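Why Wood Has Grain

Grade level: 4 and up

Run your hand along a ruler, a bat or the leg of an old chair. You may see thin lines running the long way. These lines are called grain. Grain comes from the way a tree grows, and it tells you which way the tree stood before it was cut.

What wood is made of

Wood is made of cells. A cell is a very small part of a living thing. Most wood cells are shaped like drinking straws. They are long, thin and hollow, and they point up and down the trunk. While the tree is alive, many of them carry water from the roots to the leaves. Others hold the tree up.

The walls of the cells are made mostly of two materials. One is called cellulose. It forms strong, thin strings. The other is called lignin. It is stiff and it holds the strings in place.

If you pack many straws side by side and look at the pack from the end, you see circles. If you look at it from the side, you see lines. Wood works the same way. The end of a board shows the open ends of the cells, which is called end grain. The long faces show the sides of the cells.

How rings form

A tree gets thicker every year. The new wood is made in a thin layer just under the bark. This layer is called the cambium. Old wood does not move outward. It stays where it is, and new wood is added around it.

In places with a cold season, growth is not even. In spring the tree makes wide cells with thin walls. This wood is light in color in many kinds of tree. Later in summer it makes narrow cells with thick walls, and this wood is often darker. By November most of these trees have stopped adding wood until the next spring. One light band and one dark band together make one ring.

The town museum in Vevcombe keeps a slice of an oak trunk that has 308 rings. The tree came down in a storm in 2024. The rings near the middle are wide and the rings near the bark are very thin. A large tree has to spread its new wood around a bigger trunk, so each ring is often thinner than the ones before it.

Trees in warm places where it rains all year may have no clear rings. They still have grain, as their cells still point up and down.

How the saw changes the pattern

A log can be cut into boards in more than one way. Here are 2 of them.

Plain sawn. The log is cut straight across in flat slices, like a loaf of bread cut the long way. The rings meet the face of the board at a low angle. The face shows wide curves and pointed arches.

Quarter sawn. The log is first cut into 4 long wedges. Each wedge is then cut so that the rings stand nearly straight up in the board. The face shows narrow lines that run side by side. These boards take more time to cut, and more of the log is wasted. They also stay flatter.

A third way is to peel or slice the log into very thin sheets. A thin sheet of wood is called veneer. It can be glued over cheaper wood.

Where the color comes from

The outer part of a trunk is called sapwood. It carries water and is usually pale. The inner part is called heartwood. Its cells are dead, and in many trees they have filled with natural chemicals that make the wood darker. Walnut heartwood is brown. Mahogany is reddish brown.

People also change the color with stain. Stain is a colored liquid that is wiped or brushed on. Cells with wide openings soak up more of it than cells with narrow ones — this is one reason that stained wood can show its lines more strongly than bare wood.

Grain and strength

Wood is hard to break across the grain and easy to split along it. To break it across, you must tear the long cells apart. To split it, you only have to pull the cells away from each other.

Wood also changes size. When the air is damp, the cell walls take in water and swell. They get fatter but hardly any longer. A wide board can grow wider in a damp summer and shrink in a dry winter, while its length stays almost the same. This is why some doors stick in certain months.

Things to try

Soak a flat wooden craft stick in water overnight. Measure its width and length before and after.

Lay thin paper over a rough board and rub it with the side of a crayon. Do this on a long face and then on the end. Compare the marks.

Words to know

Cambium: the thin layer where new wood is made.
End grain: the pattern on the cut end of a board.
Heartwood: the inner wood of a trunk.
Sapwood: the outer wood of a trunk.
Veneer: a very thin sheet of wood. 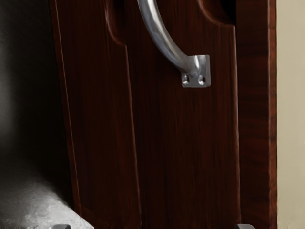
Reader comment from Datirell: My class did the craft stick test. The sticks got wider but we could not measure any change in the length with our rulers. One stick also bent. Does that mean the grain in it was not straight?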